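My neighbor Kálmán Major owns 57 screwdrivers and has never once been asked to lend one. I borrow from the hardware store in Adville instead, by which I mean I buy the same screwdriver every October and lose it by spring.

People call this wasteful. I call it a subscription. The store has raised no objection, and the man at the register now says "see you next year."
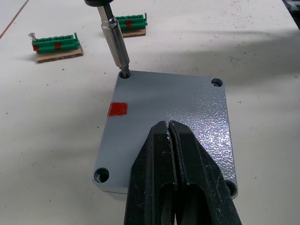 The case against owning things well

Kálmán's tools hang on a wall, each inside its own painted outline. It looks like a crime scene for hardware. He spends his evenings checking that everything is still there, and it always is. I spend mine on the couch, tool-free, with a picture that has leaned against the hallway wall for 2 years. I've grown fond of it down there.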